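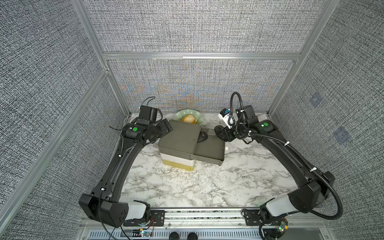 Why does a drawer that ran freely in summer stick in December?

Air humidity. The timber takes up moisture from the room and gets wider across the grain, the runner clearance closes up, and the side starts to bind on the rail.

Dilani Ekanayake asked me this last week, so a few posts on drawers. Corrections welcome.

Along the grain, movement is small enough to ignore. Across the grain it isn't. A deep drawer side cut from a wide board will grow in height, and height is usually where the clearance was tightest to begin with.

Before you plane anything, find the contact point. Rub pencil on the top and bottom edges of both sides, close the drawer, open it, and look for where the pencil has gone shiny. Take off that spot only.

Plane in December and you may have a sloppy drawer by the following summer. My advice is to wax first and leave it a fortnight. Plain candle wax is fine on timber runners. Don't use oil -- it soaks in and collects dust.

Central heating works the other way. Two of the drawers in my Sardale chest stick in the unheated hall and run loose in the bedroom. Same chest, same waxing.
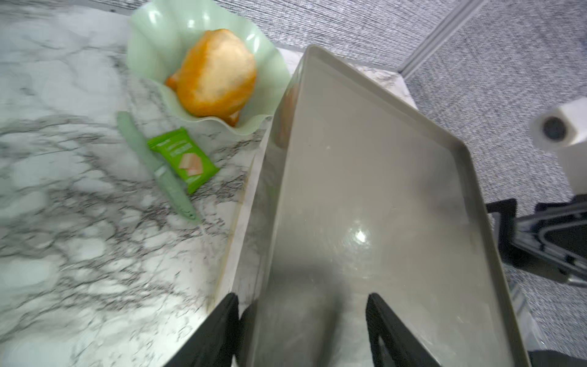 Racking is a separate fault and gets mistaken for swelling. A wide, shallow drawer pulled from one side turns slightly in its opening, and the opposite corners jam. If it frees up when you push the other front corner, it is racking.

The ratio to look at is depth against width. Deeper than wide, it will mostly guide itself. Much wider than deep, it needs a centre guide or decent side runners.

Side clearance on the ones I build is 3 mm in total, shared between the two sides. Mizanur Jayawardena works tighter than that and gets away with it, but he fits each drawer by hand and I don't have the patience.

Metal runners: read the load rating and then think about how far out the drawer will be when loaded. A kitchen drawer full of plates spends a fair bit of its life fully extended.

I have a pair of Pronix runners in the workshop that have done over 500 openings by tally sheet, with tins of screws in the drawer. No play that I can measure. The soft-close on the left one is getting lazy.

Someone will ask about sagging bottoms. Thin sheet in a groove, no glue, one screw at the back in a slotted hole. If it has bowed already, turn it over. On anything wide, fit a centre rib.

Tharushi Weerakoon adds that old drawers are often worn on the bottom edges of the sides, so the front drops and catches the rail below. Glue a hardwood strip on and plane it back level. Agreed, I should have put that one earlier.

Dovetails another day.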